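Notes on a Bench Setup Standard for Household Object Handling

Posted 7/31/19 by Kirsty Aitken

The second revision of our bench setup rules takes effect this week, and several readers have written to ask what changed. The formal document is written for people who already work at the benches. I would like to use this space to set out the main points in plainer terms, together with my own views on a few of them. Those views are mine and do not bind anyone else in the department.

The rules apply to every table on which a robot is asked to handle ordinary household goods. They cover what may be placed on the table, how it is placed, what must be written down, and who may approve a departure. They do not cover arm speed, guarding or emergency stops. Those matters remain under the Prunlow safety procedure, and nothing in the bench rules may be read as relaxing it.

The first rule concerns the surface. Each bench is to be covered from edge to edge with one material, and the material is to be named in the session record. Worn areas are permitted. A surface that has been patched or overlapped is not, as a raised seam can turn a sliding object and spoil a comparison between runs. Operators should inspect the covering at the start of each shift and again after any change of objects.

The second rule concerns the objects themselves. A primary object must be a finished retail product in unaltered condition. Where the retail carton is kept, it may stand on the bench as an object in its own right, and it must then be listed under a separate entry. Under the first revision a product and its carton shared one entry, and this led to confusion at both Bruvar and Sarkow when the records were compared.

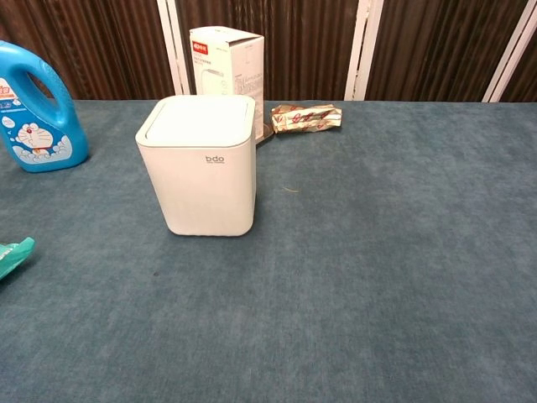
Department of Applied Robotics, Bench Standards Group

A white bin with a flat lid, set in front of its own box, is a good case for the separate entry. The two are close in color, and the bin hides part of the box from the chest-height view. The record should therefore state which object stands in front. The rule asks for the relation to be given in words ("bin in front of box") and does not accept a sketch in its place.

The third rule concerns secondary objects. The revision asks for variety in stiffness and finish. A molded detergent jug and a crumpled foil wrapper meet this requirement well, the one having a large handle and the other having very little fixed shape. Soft packaging must be entered by type and color. The words "misc. wrapper" will no longer be accepted, and records containing them will be returned to the operator.

The fourth rule has drawn the most comment. It requires a clear working area on at least one side of the primary object. Dimitrov argued for a fixed minimum of 40 centimeters. I supported a fixed figure at first, and later came to prefer the text as adopted, which ties the clearance to the width of the largest object on the bench. Small benches would otherwise have been excluded altogether.

The fifth rule concerns loose fibers and specks. Operators are to remove anything large enough to be grasped. Smaller debris may stay, provided that it stays for the whole session. I recognize that this leaves room for judgment. A stricter wording was tried in October of last year and resulted in long delays with no gain that I could find in the records.

Departures from any of these rules must be approved in advance by the bench lead and noted on the first page of the session record. Of the 67 records I reviewed under the first revision, 7 carried a departure with no name beside it. Such records can be kept, but they should not be used when results from two sites are placed side by side.

Comments on the revision may be sent to me through the department office. Requests to add new object types should include the retail name, the outer dimensions and a short statement of why the present list is not sufficient.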